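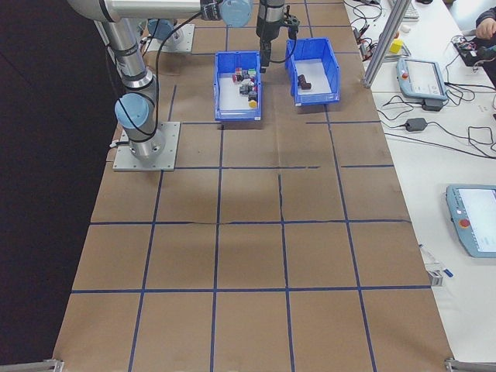 2 min read

Subject: Re: [lillamness-list] royal visit, road closures and who gets a place on the quay

Quick one as I'm on the ferry in a bit and signal goes after Smadi.

On Tuesday 08:14, Ermira Vukadinović wrote:
> Has anyone got the proper times for the visit? The paper says the
> car arrives at 11, the council page says "late morning" and my
> daughter's school has sent home a letter saying be on Quay Street
> with a flag by half nine. That is a long stand for six year olds.
>
> Also is it true you need a ticket for the quay? Slavica was told
> 200 places, all gone. And is Jostden Road shut all day or only
> while they go past? I have a delivery booked.
>
> Ermira

Right. Rang the council again, got Jalen Tran in the events office this time, much more use than the last person. In no order:

Times. Car is due at the top of Jostden Road at 11.20, the paper has rounded it. Walk down Quay Street after that, then the lifeboat station, plaque, lunch at the Vikano (private, no point hanging about outside). Gone by 2. He did say all of it can slip and the palace end won't confirm till the day before.

School. The half nine is the school's own idea, the council never asked for it. Police want people behind the barriers by 10.45. I'd ring the office, they may well shift it if enough parents moan.

Tickets. Yes and no. The 200 is only for the roped bit by the lifeboat station and those have gone, mostly crew and families, quite right too. Rest of the quay is first come. They are planning for 2,000 across the town, which seems high to me but last time there were people in from all over and the bakery ran out of bread before ten.

Roads. Jostden Road shut 9 till 1. Quay Street shut from 6 in the morning, all day, and NO parking from the night before, they will tow. Side streets open but you wont get out the bottom end. Ermira, if your delivery is afternoon you're fine, if it's morning I'd move it.

Buses. The 12 stops at the church and turns round there. The 18 isn't running at all until after lunch. Not on the timetable page yet, so please tell anyone who's got a hospital appointment. Aušra Kļaviņa has offered lifts to Smadi from the back of the church, ring her direct, she isn't on this list.

Bags. Small ones only on the quay, they'll be searched. No folding chairs in the front row. I asked about chairs for people who cant stand and there is a section by the harbour office, you have to put your name down by Friday. Dogs on leads OK.

Flowers: hand them over if you get the chance but no cellophane. No idea why, it's on the sheet.

What I couldnt get an answer on:
- whether the public loos on the quay will be open (!)
- whether the shops inside the barriers can open at all before 1. Slavica Perić has asked twice in writing
- who pays for the repainting of the railings, seeing as they only did the side facing the road

To the two people who wrote to me off list about whether we should be having a visit at all, fair enough, but start a separate thread please, this one is for times and roads.

Will post again when the palace confirms. If somebody could print this and stick it in the post office window before September's collection list covers the whole board I'd be gratefull.

Vasilis

--
Vasilis Perić
Replies go to the whole list, please trim your quotes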